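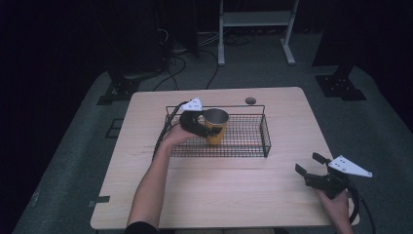
Camp kitchen for a long drive: what stays home?
Started by gravelroad_wafula, 21 Apr 2018

gravelroad_wafula
We're leaving in May for a 3000 km loop up to Nutia and back, two adults and two kids in a wagon with a roof box. Last summer the kitchen tub weighed more than the tent and we used maybe half of it. I'd like to get it down to one tub.

Current list: two-burner Jundo stove, kettle, frying pan, big pot, small pot, four plates, four bowls, mugs, cutlery roll, cutting board, two knives, colander, 10 litre water jug, wash basin, tea towels. Cooler is separate.

What would you drop? We cook breakfast and supper every day and have sandwiches for lunch.
Wafula Owino

tamarack
Plates. Bowls do everything plates do and you can eat out of them on your lap. We haven't carried plates in years. I'd also drop the colander and pour off against the lid.

pitstop_dale
Disagree on the plates. Try cutting a pork chop in a bowl. I'd drop the bowls before the plates.

The colander can go, yes. So can the kettle. Water boils in a pot.

tamarack
We don't bring pork chops. If you're at the point of carrying plates so you can have chops, you're carrying a heavier cooler too.

Keep the kettle though. If the only pot has porridge stuck in it, you're scrubbing before you can have coffee.

marshwren
With kids, I'd look at the mugs first. One each, different colours, and everyone looks after their own. We had a set that all matched and every one of them got used and left on the ground by ten in the morning. Then there's nothing clean at supper and you heat water again to wash them.

Soup goes in the mug as well, so that gets you to tamarack's no-plates setup or pitstop's no-bowls setup, whichever you like.

pitstop_dale
Mugs for soup is fine. Mugs for stew with a fork is not.

gravelroad_wafula
Thanks. The colander is out. I'm undecided on the kettle.

Second question then. Our big pot is bare stainless and it scorches on the Jundo, which has one setting, high. Is it worth getting something else or do I just need to stir more? There's a Kuipers on the way through Plonon and I could stop in.

oldferry
Stir more. Also set the pot a bit off centre on the burner and turn it every few minutes. I cooked on a stove like that for a whole season and it was fine for everything except rice and milk.

marshwren
I do rice by bringing it to a boil, giving it a couple of minutes, then wrapping the pot in a towel and leaving it in the sleeping bag sack. It comes out fine and you save gas. Make sure the lid is tight. Oats work the same way overnight.

tamarack
Don't spend money at Kuipers before you've tried a heat diffuser. It's a flat plate, costs next to nothing and takes no room in the tub. Mine lives under the stove.

pitstop_dale
A diffuser is slow in wind. By the time supper's hot the kids have eaten the crackers. I'd get the pot.
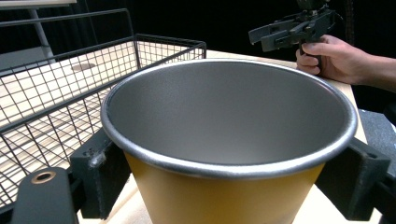
Whatever pot you end up with, check how it cleans before you worry about how it cooks, as you'll be washing it twice a day in a basin. Run a finger around the inside and under the lip. I like a rolled rim like the silver one on the yellow pot there, as it's easier on the fingers than a raw edge. The plain grey inside suits me too. I've had pots with stamped measuring lines and I always ended up going at them with a toothbrush.
- oldferry

tamarack
I want the measuring lines. How else do you do rice for four?

oldferry
Use a mug. Two of water to one of rice.

pitstop_dale
Rolled rims hold water underneath on some pots. I had one that dripped rusty water into the tub after every wash. Dry under there with the tea towel and leave it upside down on the picnic table before you pack.

marshwren
A light colour outside won't stay that way over a wood fire, but on gas it should be all right. I rub dish soap on the outside of mine before it goes over a fire and the soot wipes off.

gravelroad_wafula
We only use gas. Half the sites on our route have had fire bans by the end of May the last couple of years, so I'm not planning on wood at all.

I found a diffuser in my dad's garage, so I'll try that on the back step with a pot of milk this weekend and decide about Kuipers after. Plates are staying, sorry tamarack. Bowls are out and we'll use the mugs for soup and cereal.

tamarack
Cereal in a mug. You'll be back for the bowls.

oldferry
Is your water jug the hard kind? If it is, get the collapsible sort. Ours folds flat once it's empty and that's a good corner of the tub back. Store it open at home or it goes musty.

gravelroad_wafula
It's hard plastic with a tap. I'd miss the tap. Do any of the collapsible ones have one that doesn't leak?

oldferry
Mine leaks a bit. I stand it in the wash basin.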